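Dehua Kang has been fixing the kitchens of other people's restaurants for most of her working life. She does not cook in them. She comes in when a place is losing money or losing staff, stands in a corner for two days, and then tells the owner where to put the shelves.

We met at Han, a noodle restaurant in Nirport where she did one of her first jobs. The owner, Deming Jiang, still calls her when he wants to buy something large. The lunch service had ended and he was doing the ordering at the next table, and he joined in when he disagreed with her.

"Most owners think they have a space problem," Kang said. "They tell me the kitchen is too small. I have seen very few kitchens that were too small. I have seen a lot of them with a freezer in the wrong place."

At Han the freezer stood between the dish station and the stove. Every cook walked past it on the way to the sink, and every time the door was open somebody had to wait. Kang had it moved to the back hall. Jiang did not want to do it.

"I said no for a month," he told me. "The hall was where we kept the rice. I asked her where the rice was going to go, and she said I was buying too much rice."

"He was," Kang said.

She grew up over a bakery and trained as a bookkeeper. Her first employer was Tutell, a firm that supplied small restaurants with dry goods, and part of her job was to call customers who had fallen behind on their bills. After a while she began to visit them instead. She found that the ones who paid late often had storerooms full of things they had already paid for and forgotten.

"One man had 1,196 paper lanterns," she said. "He had a good price on them. He did not have money for flour."

Her method has changed little since then. On the first day she writes nothing down. On the second she draws the room on a sheet of paper and marks where people cross. She looks for things that are picked up and put down again without being used. A stack of bowls that has to be lifted to reach another stack is the kind of thing she means. 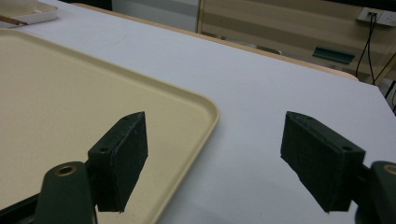
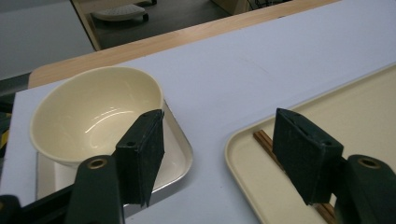 She does not like to talk about time saved. Owners ask her for a figure and she refuses to give one. "If I say 20 minutes, they take a person off the shift," she said. "Then it's the same kitchen as before, with one person less. I'd like the cooks to have the 20 minutes."

I asked whether the cooks usually agree with her. She said they don't, at first. Ximeng Liao, who ran the stove at Han during the changes and now has her own place across the river, remembered being angry about the knives.

"She moved them to the left side," Liao said when I called her. "I'm left-handed, so she was right, but I had worked the other way for years. I cut myself twice in the first week. I did the same thing in my own kitchen later – put everything on the left – and then I hired two right-handed cooks."

Kang laughed when I passed this on. She said she would have to go over there and take a look.

Not all of her jobs have gone well. A hotel in Virside paid her for a full plan and used none of it. The manager, Urs Egger, wanted an open kitchen that guests could see from the dining room, and she told him the noise would drive people out. He built it anyway. "It's full every night," she said. "I was wrong about the noise. I still think the sinks are in a bad spot."

She plans to work until October and then take the winter off. Jiang looked up from his order sheet and asked who was going to help him choose the new steamer.

"You don't need a new steamer," she said.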